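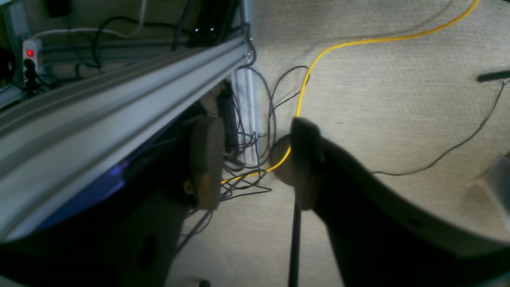

FOR IMMEDIATE RELEASE

Sinatau Sheet Music Is Opening a Real Shop in Goodwin (With a Door and Everything!)

GOODWIN, Feb 10, 2009 — My name is Seo-ah Jang and I sell used sheet music. I've been doing it by mail for years, first out of a hall closet, then out of the hall, and then out of what my family used to call the dining room. Next month Sinatau Sheet Music moves into its first storefront, on the ground floor of the Plusgate building in downtown Goodwin, and I am so happy about it that I decided to write this press release myself.

If you've never bought from us, we buy and sell secondhand printed music. Piano, mostly, plus voice, strings, guitar, church organ, brass band parts, accordion (more accordion than you would think), and a deep drawer of songs from old movies and musicals. We take in collections from retired teachers, from schools that are clearing out a band room, and from people who have inherited a piano bench and lifted the lid. We sort it, check it for missing pages, pencil a price in the corner, and send it out again to somebody who's going to play it.

The move covers 730 boxes. A lot of what's in them has never been listed in our mail catalog, and that's the part I'd most like people to know. The catalog only ever had room for the things I could describe in one line. A bundle of handwritten waltz parts with someone's fingerings all over them doesn't fit on one line, so it stayed in its box. Now it can go in a bin and you can flip through it.

What the shop will be like

It's one long room with a high ceiling and windows on the street side. Browsing bins run down the middle, sorted by instrument first and then by difficulty, the way teachers have been begging me to do it forever. Rare and fragile things are behind the counter, and you only have to ask. There's an upright piano near the back that came with us from my house, and you're welcome to try a piece on it before you buy. Beginners too! I can't sing and I can barely play the second half of anything, so you'll be in good company.

Most single pieces will be priced under $15. Method books and collections cost a little more, depending on the shape they're in. If a page is missing or torn I'll write that on the cover in pencil, and if I missed one, bring it back and I'll make it right. Teachers get 20 percent off, and you don't need to show me a license or a letter. Tell me who your students are and what they're working on and that'll do it.

We'll keep the mail side going as well. The spring catalog is at the printer, and everyone already on the list will get one. Orders will ship from the shop instead of from my kitchen table, so they should smell less like soup.

A few words about Draltomine

People who have ordered from us before know that our filing used to be a matter of what I could remember. I have a good memory but it was getting silly. So last August I sat down with Wael Radwan, a piano teacher here in town and a customer from the closet days, and we started building a proper card index. We named it Draltomine, after a misprint on the cover of a salon piece that neither of us has ever been able to make sense of. We still don't know what the word was supposed to be. If you do, please call.

Draltomine lets you look up a piece four ways: by title, by composer, by the first line of the words, and by what Wael calls "the bit everyone knows." That last one is his pride and joy. So many people come to us with eight notes and a memory of a grandmother, and no title at all. You hum it or tap it out, we write down whether the tune goes up or down from note to note, and there's a drawer of cards sorted by exactly that. It works best for waltzes and hymns. It's pretty shaky on anything written for guitar, and we're working on it.

"I've taught for a long time and half my week used to go to hunting for music," Wael told me when I asked him for something I could put in here. "Students quit over the wrong piece. Give them one they like and they'll practice it until their parents complain."

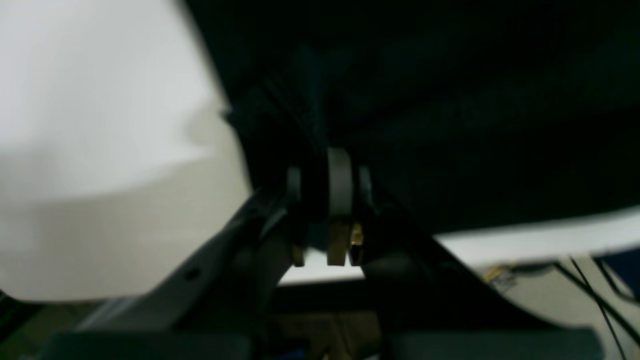 Close-up: black above gray, with white at left.

He'll be at the shop two afternoons a week to help people find music at the right level. He isn't giving lessons on the premises, before anybody asks, although he does have a few openings at his own studio and I've promised to keep his cards by the register.

Opening weekend

We're doing a modest thing for the opening. There'll be coffee and almond cake, and the piano will be open all day for anyone who wants to play — solos, duets, whatever you've got. I'm pulling 223 pieces out of the stock as giveaways, all of them duplicates in playable condition, and they'll be in the first bin on the left as you come in. One per person to start with, please, and then if there are any left by late afternoon, help yourself.

Wael is putting together an hour of sight-reading for four hands. You draw a partner and you draw a piece and off you go, slowly. I watched him run one of these at a student party and it was the most laughing I've ever heard come out of a room with a metronome in it. Grown-ups who haven't touched a keyboard since school are especially encouraged to sign up. The easy pile is truly easy.

If you have music to sell, I'd ask you to hold off until the week after. I do want to see it! I just can't go through a collection properly with cake in one hand. After that, bring in up to a couple of boxes any time we're open, or call first if it's more than that and I'll come to you. I pay cash for most things, or you can take store credit, which goes further. I can't use photocopies, and I'm full up on Christmas carol books until further notice.

Getting here

The Plusgate building is the brick one across from the post office in Goodwin. There's street parking out front and a lot behind, and the back entrance has no steps, so use that one if you're bringing a cello or a stroller. We'll be open late morning to early evening most days, with one later evening for people who work. The hours will be posted on the door once I've lived with them for a week and found out which ones I got wrong.

About Sinatau Sheet Music

Sinatau buys and sells secondhand printed music for players, teachers, choirs and bands, by mail and now in person. It is owned and run by Seo-ah Jang, who lives in Goodwin and is getting her dining room back.

Reporters, music teachers and choir directors who'd like to stop by before we open are welcome to. Leave a message on the shop line and I'll call you back the same day, or the next morning if I'm up to my elbows in boxes. Spring catalogs can be requested at the same number.

###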